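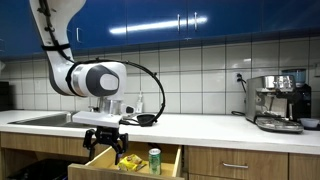 **Is the Cesier instructional coach certificate worth it?**

**lyons_rm204**
My district in Lyons will pay for 4 of the 6 courses. The rest is on me. The page says grads "step into leadership roles" but doesn't say how many or which ones. Anyone finished it?

**chalkdust30**
Finished in November. Two courses were good, the one on classroom observation especially. The others were discussion boards where you reply to two classmates and everybody writes "great point."

**mspatel_no_more**
Does it move you over on the salary schedule? Ours wouldn't count it. HR at Drornmont told me certificate hours aren't graduate hours, period.

**chalkdust30**
> Does it move you over

It did for me. Depends on the district, so get it in writing before you pay.

**gradebook_grump**
I'd skip it. They claim 100 percent of grads "report growth." Growth in what? I could report growth after a staff meeting with donuts. Nudell has a longer program with a real practicum.

**chalkdust30**
Nudell also wants 30 credits. Not the same thing at all.

**gradebook_grump**
Fair, but principals around here know what it is.

**lyons_rm204**
Emailed HR about the hours. Still want to hear from someone who got a coaching job out of it.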